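From: Anneliese Rieger
To: robot club list
Subject: Re: [club] Block picking – where are we?

Kosmas Athanasiadis wrote:

> Hello all, I missed the last two evenings because of exams. Could somebody tell me
> whether we are still doing the block task for Horley in November, and whether
> the students should go on with Lutz's old picking code or start afresh?
> Also, is there a limit on attempts?

Dear Kosmas,

Lovely to hear from you, and I do hope the exams went well! Yes, we are still going to Horley, and yes, it is still the block task. Līga has read the rules more carefully than the rest of us (bless her) and says each team may have 29 attempts, with the best run counting.

As for the code, please keep Lutz's. I know it is a bit of a muddle in places, but Roswitha's group spent most of last term getting to grips with it and I would hate to see that thrown away. They have 982 labelled pictures so far and would like to reach 2000 before we go, so if you have a free evening, your help with the labelling would be very welcome – I'll bring cake.
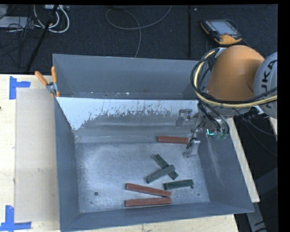
My own worry is the choosing of which block to take first. Jelis, as the younger ones have named their program, is quite happy with a block lying by itself, but it gets into a terrible tangle over anything stacked. Where one green block lies across another, as they do in the middle of the bin, I'd like it to go for the top one, and to leave the two red ones that nearly touch until there is more room for the fingers. Do you think you could sit down with Līga and work out a simple rule for that? Even a rough one would cheer everybody up.

The door is open from six as usual.

Warmest wishes,
Anneliese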